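Flustside, the two-part river drama I've been going on about to anyone who'll sit still, finally has a home! Kassab will start streaming it in February, both episodes on the same night at 8 p.m.

I'm Hiba Darwish, I wrote and directed it, and I'm doing the press release myself, so bear with me. The story follows a ferry family in the made-up town of Sestska during one very bad winter. The river freezes, the money runs out, and the eldest daughter starts carrying letters across the ice for people she probably shouldn't trust.

Cuiping Ye plays the daughter and she's terrific - wait for the kitchen argument in part one. Ibsa Tsegaye is her uncle, who lies to everybody and is somehow still the person you want at dinner.

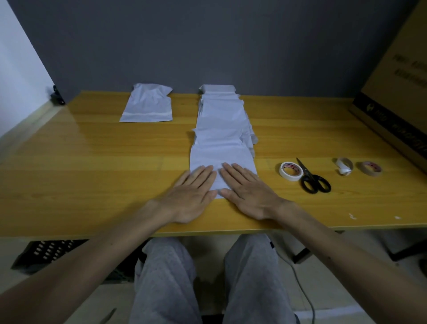 We shot for 176 days on and off, mostly at Hemley, where the studio let us build the ferry landing out back and then very kindly didn't ask when we'd be leaving. Guoqing Shao photographed it and Yasaman Salehi wrote the music (I've had the main theme stuck in my head since the first rough cut).

There's a preview of part one at the Hemley screening room before the launch, with 200 seats, free, first come first served. Cuiping, Ibsa and I will stay afterward to answer questions.

Reviewers who'd like both episodes early can write to the Flustside press desk at Kassab. Stills and the full cast list are available from the same desk.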